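Tuesday, open day at Fleltovcombe, bay 2

Set up from 7. Power on, both arms homed, e-stops checked by Syahrul and then by me. Left wrist threw one encoder warning on the first home and none after. Logged it as 1026 and left it alone.

Demo is the bun-serving task, same policy checkpoint as last week. Lid off and flat on the table, buns out of the steamer basket one at a time, onto the plate. Grip force limit on the right arm set to 75 percent of the value we use for the rigid parts. Anything higher leaves finger marks on the buns, and visitors look at the buns more than the arm.

First group came in early, mostly people from Kusuma and two from Brunine. They stood closer than the tape line, so we cut joint speed for the first run and kept it there for the rest of the morning. Slower approach into the basket looks better anyway, and the wrist has more time to settle before the fingers close.
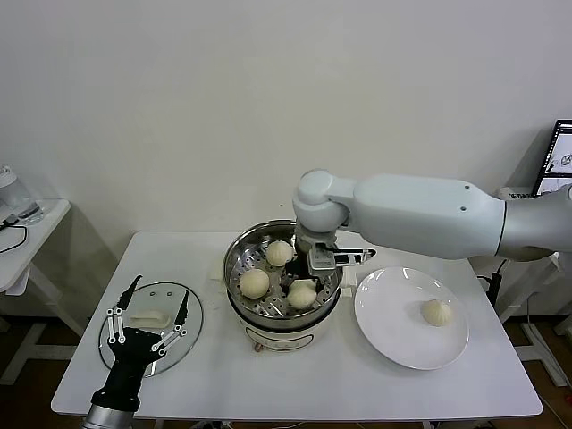
Questions were the usual ones. Payload, cycle time, what happens if a bun sticks to the tray. Syahrul Sumampouw answered the last one: the policy retries from a slightly different angle, and after the second failure it backs out and waits for an operator. One of the Brunine people wanted to know if the 500 mm reach figure on our sheet was from the base or the shoulder. It is from the shoulder. The sheet doesn't say — fix before the next print.

Release height over the plate is still too generous. Bring it down and retest with an empty plate first.

Endow visitor asked for the task log in plain CSV. Told him yes, after I strip the operator comments.

To do:
Left wrist encoder, reseat connector, home ten times.
Move the tape line back.
Second plate for the afternoon runs.
Ask Kusuma if they want the May slot or a later one.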